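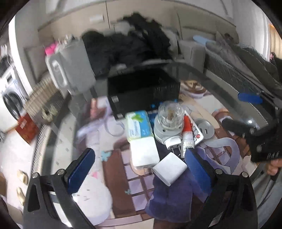 Druvham introduces the Hellthorpe radiator kit for older rear-wheel-drive cars with exchanged engines

Bustetitz, January 27, 2021

2 shares | 0 comments

Druvham, the maker of cooling parts for cars, is pleased to inform its customers and the trade press that the Hellthorpe radiator kit is now open for orders. The kit is intended for owners who have put a larger engine in an older rear-wheel-drive car, and who have found that the original radiator cannot keep the new engine at a correct temperature. It contains an aluminum radiator, a fan shroud, upper and lower brackets, silicone hoses and all the hardware needed for the installation.

The kit can be ordered in two versions. The first one is for cars where the radiator stands upright behind the front panel, as it left the factory. The second one is for cars where the new engine is longer than the old one, and where the radiator must therefore lean forward to leave space for the fan. In both versions the brackets use the existing holes in the body. No welding is required, and no part of the front panel has to be cut away.

"We have received the same question for many years," said Visitación Esteban, who is responsible for product development at Druvham. "A customer has bought good engine mounts and a good oil pan, the engine is sitting where it should, and then he is asking us what to do with the radiator. Until now we could only sell him a radiator without brackets and wish him a good weekend in the garage. I did not like this answer."

Construction

The radiator core is brazed aluminum and the end tanks are made of sheet aluminum, which is bent and then welded by hand in our own workshop in Bustetitz. Druvham does not use plastic tanks in this product. The welds are not ground down after the work, as we think that the customer should be able to see how they are made. Every radiator is filled with air under pressure and held under water before it is packed, and the person who has done the test signs the card that lies in the box.

The brackets are laser cut from steel and afterwards bent and powder coated in black. The lower brackets carry the weight of the radiator on rubber cushions. These cushions are of a common type and can be bought in most parts stores, so the customer does not depend on Druvham when they are worn out. The upper brackets only hold the radiator from moving forward and backward. They have long holes, so that the position can be adjusted before the bolts are tightened for good.

During the development we learned that the lower brackets in the first prototypes were too stiff. The radiator itself had no problem with this, but on rough roads the vibration went into the front panel and gave a humming noise which the driver could hear very clearly. In the final product the cushions are taller and the bracket has a different bend. This change cost us most of a winter, and we apologize to those customers who had put their name on the waiting list and had to stay on it for longer than they were promised.

The fan shroud is made from aluminum sheet and covers the full surface of the core. It has rubber flaps that open at higher speed and let the air pass when the fan is standing still. The shroud is prepared for a single electric fan. The fan is not a part of the kit, as many customers already own one, but it can be ordered at the same time and will then be mounted on the shroud before shipping, without an extra charge for the work.

Tested through a hot summer

The testing was done together with Kinnunen, an independent repair shop that has worked with engine conversions for a long time and that also prepares cars for hill climbs and track days. Kinnunen installed the kit in its own shop car and used this car for deliveries, for towing and for track driving. The car was driven for nearly nine months before the drawings were released for production. The most difficult part came in August, when the car stood in slow traffic with a trailer behind it and the air conditioning running.

"I did what I could to make it boil," said Venla Pelkonen, who leads the workshop at Kinnunen. "We went up a long hill in a low gear, then stopped at the top and left the engine on idle, which is a bad habit and I don't recommend it to anybody. The needle came up a little, the fan started and the needle went down again. The only complaint I had to send to Druvham was about the hose clamps. They were placed in such a way that you needed a very long screwdriver and small hands."

The clamps have since been turned and can be reached from above on both versions. The lower hose has also received a protective sleeve at the place where it passes the steering shaft. Customers who bought a pre-series kit can ask for this sleeve and will get it free of charge. Please write to the sales office and state the order number.

Installation

The printed instructions that follow with the kit are new, and Druvham has put more work in them than in any earlier product. They have been read and corrected by mechanics and also by hobby owners who had never changed a radiator before. The drawings are large, and every bolt is shown with its size and its tightening torque. There is a separate page on how to bleed the cooling system, which with these engine conversions is often more difficult than people expect, as the heater connection in many cars sits higher than the radiator cap. In such cars we recommend the separate expansion tank from our existing range. It bolts directly to the inner fender and uses the same hose size as the kit.

The owner should measure the distance from the front of the water pump to the front panel before placing the order. A drawing that shows where to measure can be requested from our sales office or from any dealer. If the measurement is between the limits for the two versions, please call us before you order. In most cases of this kind the leaning version is the correct choice, but it depends on the fan and on the hood lock.

The following items are not included in the kit and must be bought separately: the electric fan, the thermostat, the coolant and the temperature switch. The threaded opening for the temperature switch is placed in the tank on the side of the lower hose and is delivered with a plug, so that it can stay closed if the engine computer is controlling the fan.

Cars with automatic transmission can be fitted with the same radiator, but it has no built-in oil cooler. The lower brackets have holes for a separate transmission cooler. Druvham does not sell such a cooler today.

Price and delivery

The Hellthorpe radiator kit costs 369 euros in both versions, tax not included. The price is valid for a complete kit with radiator, shroud, brackets, hoses, clamps and hardware. All parts are also sold one by one, which can be of interest for the customer who has damaged a bracket or wants to keep his own hoses. A two-year warranty is given on the radiator and on the shroud. The warranty is also valid for cars that are used on track days, but it does not cover damage from stones or from a collision, or damage from the use of plain water in winter.

Kits in the upright version are in stock in Bustetitz and are shipped in the order in which the payments arrive. The leaning version is made in smaller series, and the customer will receive a delivery date together with the order confirmation. Shops that wish to become dealers for the kit are asked to contact the sales office. Kinnunen offers installation in its own workshop after agreement and keeps both versions on the shelf.

About Druvham

Druvham develops and produces radiators, expansion tanks, oil coolers and brackets for older cars and for cars with exchanged engines. Design, welding and testing are done in Bustetitz. The company sells directly to car owners as well as through independent parts stores and workshops.

Press contact

Questions about the construction and the testing are answered by Visitación Esteban, product development, Druvham, Bustetitz. Technical drawings and the full installation instructions can be sent to journalists on request. A kit can be borrowed for a test installation if the return shipping is agreed beforehand.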